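3.2 Nahtübungen am Hautmodell und die Rolle der Wiederholung 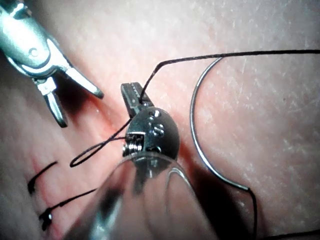 Abb. 2: Übungspad aus Kunsthaut mit rötlicher Inzisionslinie.

Wer Handfertigkeiten lehrt, stößt früh auf eine Frage, die die Lernpsychologie seit langem beschäftigt und die uns bis heute begeistert: Wie sollen Übungseinheiten über die Zeit verteilt werden, damit das Gelernte bleibt? Für Vokabeln und andere deklarative Inhalte ist der Vorteil verteilten Übens gut belegt. Bei feinmotorischen Abläufen, in denen Auge, Handgelenk und Fingerdruck fortlaufend aufeinander abgestimmt werden müssen, ist das Bild deutlich bunter — und gerade deshalb so reizvoll.

Die Kurse, auf die wir uns stützen, fanden an den Lehrstandorten Hekow und Zasness statt. Insgesamt nahmen 79 Studierende der Humanmedizin teil, die zuvor noch keinen Nahtkurs besucht hatten. Sie wurden nach dem Zufallsprinzip 2 Gruppen zugeteilt. Die erste Gruppe absolvierte sämtliche Übungen in einem geschlossenen Block an einem einzigen Tag, die zweite verteilte denselben Umfang auf mehrere kurze Termine. Lehrmaterial, Anleitung und Gesamtübungszeit waren identisch. Die Abschlussprüfung folgte unmittelbar auf die letzte Übung, die Nachprüfung 18 Wochen später, ohne dass dazwischen weitere Übungszeiten angeboten wurden.

Als Gerüst diente das Curriculum Sarnura, das in Zasness schon länger eingesetzt wird. Es beginnt mit der Einzelknopfnaht und führt über die Rückstichnaht zur fortlaufenden Naht. Bewertet wurden Stichabstand, Symmetrie der Wundränder und Knotensitz, jeweils verblindet und anhand der Solberg-Skala. Die benötigte Zeit haben wir zwar erfasst, sie ging aber nicht in die Gesamtnote ein. Tempo lässt sich am Anfang nämlich leicht auf Kosten der Sorgfalt gewinnen, und genau diesen Anreiz wollten wir vermeiden.

In der Abschlussprüfung lagen beide Gruppen eng beieinander, mit leichtem Vorsprung für das Blockformat. Bei der Nachprüfung kehrte sich das Verhältnis um, und zwar am klarsten beim Knotensitz! Wer verteilt geübt hatte, fand meist nach wenigen Stichen in den Ablauf zurück. In der Blockgruppe wurden dagegen auffallend häufig Zwischenschritte ausgelassen, die in der ersten Prüfung noch sicher gesessen hatten. Beim Stichabstand war der Unterschied kleiner und ging am Standort Hekow fast ganz verloren.

Besonders spannend finden wir die freien Kommentare der Teilnehmenden. Die Blockgruppe schätzte ihr Können am Kursende höher ein und zeigte sich mit dem Format zufriedener. Die verteilt Übenden berichteten von zähen Einstiegen und dem Gefühl, jedes Mal wieder von vorn zu beginnen. Dieses mühsame Wiederfinden des Ablaufs könnte ein Teil dessen sein, was ihn festigt — eine Vermutung, die wir in Abschnitt 4 mit den Daten zur Selbsteinschätzung verknüpfen.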